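4.2 Why the first corner is the hard one

Folding is usually taught as a matter of edges. Bring the left side to the right side, smooth, turn, repeat. The household manuals we surveyed for Section 2 all start from a garment lying flat and face down, as if laundry came out of the dryer that way. In the homes we visited in Drustton it came out as a lump. Most of the labor in folding, and nearly all of the sighing, is spent before the first instruction in the manual applies.

We call this earlier stage finding. The folder has to pick a point on the heap, lift or drag it, and decide whether the thing in hand is a corner, a hem, a sleeve, or simply some middle. Babaei (in her notes from the Zudville pilot) proposed the term "false corner" for a doubled piece of cloth that looks like an end and isn't one. We have kept the term, partly out of respect and partly because every one of us was fooled by one in the first week.

False corners come in two kinds. The turned flap is the more polite of the two: the cloth has rolled over on itself, the edge is rounded and thick, and a moment's attention gives it away. The gathered point is worse. Any patch of cloth, pinched and pulled, will make a peak with folds running into it, and a peak feels very much like a corner until it is let go. Towels are supposed to be easy, having four corners and no opinions, but a towel held by its middle is as shapeless as anything else in the basket.

Knits add a further insult. A jersey shirt has a front and a back of the same color, and in a heap the two slide over each other, so that a sleeve may be lying on top of the side it doesn't belong to. Our coders were told to mark a garment as "found" only when both shoulders could be pointed to. Þrastardóttir, who coded the Tuesday sessions, reports that pointing was attempted with confidence well before it was attempted with success.

Figure 2 gives three states of cloth.
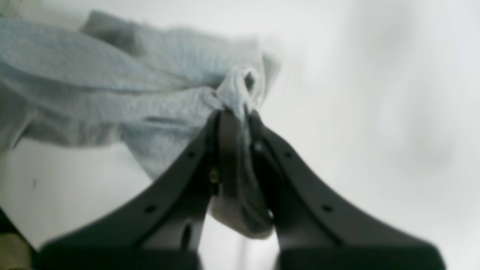
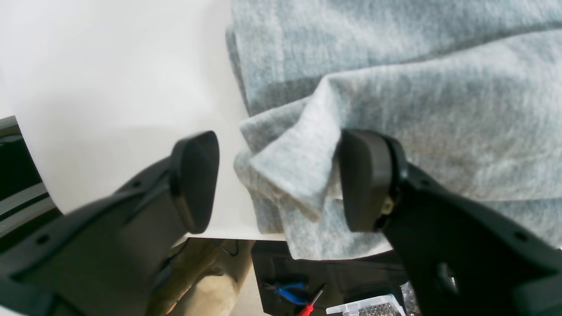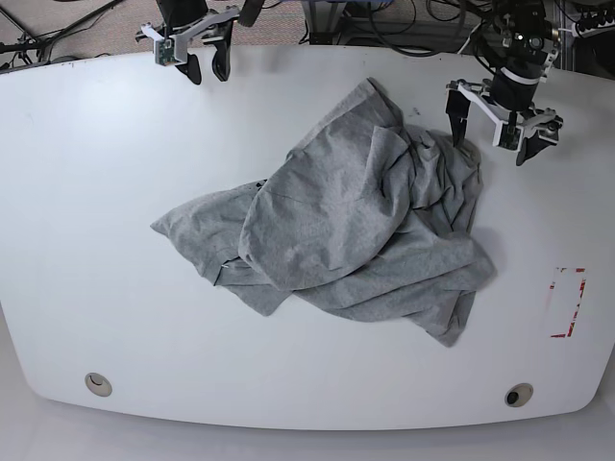
Figure 2. Cloth in the finding stage. First: blue-gray cloth gathered at a pinch, with folds running into it. Second: a turned flap in soft gray fabric, thick and rounded at the corner. Third: a gray garment bunched on a white table, with a flap extending to the left.

4.3 Coding the fold itself

Once a garment was found, we coded each fold by its axis and by whether the folder went back to correct it. Smoothing was coded separately. It turned out to be less a step than a habit – several participants smoothed items they had already put away.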